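Grilska Marble-Look Work Surface, Two-Sided Enclosure Kit
Sold by Draletti Bench & Counter

Product notes by Shaimaa Bennani

Let me start with the word "marble," which the manufacturer's own leaflet uses eleven times. The Grilska is marble-patterned. The leaflet gets around to admitting this on its last page, in the small type under the cleaning chart. We list it as marble-look and will go on doing so, and if you are shopping for stone, you are on the wrong page.

With that out of the way, it is a decent surface at a price I can defend, and we have kept it in the catalog through two rounds of cuts. Customers buy it for sorting jobs mostly: bottles, packets, refills, small parts, all the stuff that gets tipped out and has to be gone through by hand or otherwise. A few have bought it for a laundry room. One bought it as a pastry counter and sent it back, and I don't blame them.

What you get

One rectangular top, white with gray and brownish veining
Side and back panels in pale gray-lavender
Edging strips, fitted
Bag of fixings (count them before you start)
Leaflet, see my remarks above

The pattern

The veining is there for looks. Grilska claims it "hides daily wear," and I'd be careful with that. A pattern like this does hide crumbs and fine dust, which is fine in a hallway and not so fine on a table where you want to know whether the thing is clean. If you handle anything powdery, wipe it on a schedule and don't trust your eye.

The other side of it is how well objects show up. Strong colors and dark labels are easy to pick out against the white. Pale and clear items are harder, and a small white packet lying across a gray vein can take a second look. We had a customer ask for a plain version for this reason. Grilska doesn't make one.
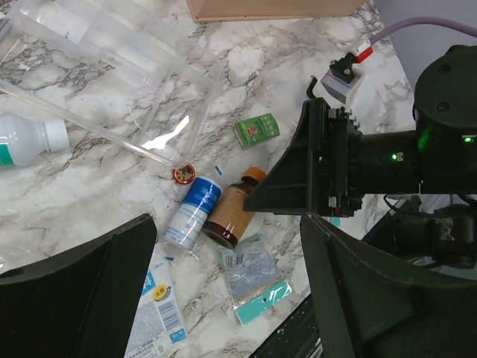
Bottles and packets out on the Grilska top.
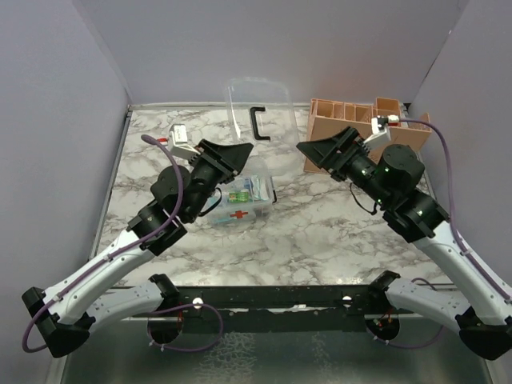
Panels

The panels are the part I had doubts about, and I still have a couple. They come in one color, the gray-lavender, which looks grayer or more purple depending on your bulbs. Order a sample chip if the room already has a strong wall color. The finish is plain, with no pattern, and I do like that: it gives you a calm edge behind a busy top.

What they are good for is stopping round things from leaving. Anyone who has laid bottles on their sides on an open table knows where they end up. With the panels on, they stay on the top. Grilska also says the panels "reduce distraction and improve focus." I have seen no evidence for this and neither, when I asked, had they.

Do not lean on them. They are not rated as a backrest, a shelf support or anything to clamp to, whatever you may read in the reviews.

Cleaning

Soft cloth, mild soap, water. The leaflet recommends Beltilent surface spray, and there happens to be a coupon for it in the box. I used the spray on half of our showroom top and dish soap on the other half from May until the end of the summer. I could not tell the halves apart. Save your money, or buy the spray if you like the smell.

Stay away from scouring pads. Wipe up anything sticky or strongly colored the same day, syrups in particular. The leaflet says "stain resistant," and resistant is doing a lot of work in that sentence.

Assembly

Grilska says 30 minutes. It took me nearly 200 - I was working alone, on a Sunday, and I put the back panel on the wrong way round, so call that a worst case. Two people with the right screwdriver should do a good deal better. Fit the back before the sides. The drawing shows it the other way and the drawing is wrong.

How it compares

The Zou top is the one people ask about. It is cheaper, it comes without panels, and the pattern repeats often enough that you notice it. If your table is going against a wall anyway and nothing on it rolls, buy the Zou and keep the difference. I would pay extra for the Grilska only if you want the panels, as the two tops clean up about the same.

Price and warranty

$398 for the top with panels. Panels are not sold separately, though I have asked.

The warranty is 3 years and covers the top lifting or splitting. It does not cover scratches, heat marks or the edging strips, so check the strips when you unpack and call us right away if one is bent. Claims go through Draletti, and we'll want a photo and your order number.

Questions we get

Can I put a hot pan on it? No. Use a trivet.

Is it food safe? Grilska says yes. They have not sent us the paperwork, so we don't list it as such.

Can I cut on it? You can, once, and then you'll have a cut in it.

Does the pattern vary from one top to the next? A little. Ask before ordering if you plan to put two side by side - we'll open the boxes and match them as closely as we can, which may add a few days to your delivery.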